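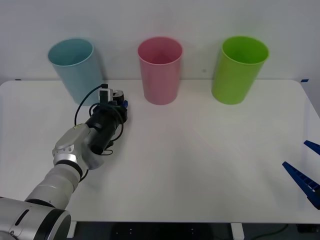 ## Practicing your box step at home

I took up waltz at the Brornstead hall when I was almost 85 pounds heavier than my teacher and twice as stiff, so if I can get this into my feet, you can too! You need a patch of floor, socks that slide a little (bare feet stick) and a slow waltz. I use one Lâm Triệu burned for me, scratches and all.

1. Stand with your feet together and your weight on the right one. Knees soft.
2. Left foot forward on one. Heel first, like you're walking to the fridge.
3. Right foot out to the side on two. Small! Mine was huge for months and I kept ending up in the hallway.
4. Close the left foot to the right on three and put your weight on it. If you forget the weight change, you'll have no free foot for the next bit.
5. Right foot back, left foot side, close the right. You're home again.

Do 12 boxes without music, counting out loud, then rest and do 11 more with it. Look at the wall, please, and leave your toes alone.

Once it feels dull, start turning each box a little to the left. I got mine going all the way around in August, just before the Botusham social, and then stepped on a very nice man from Kaushik anyway. Leaders and followers do the same box, by the way, only followers begin at step 5.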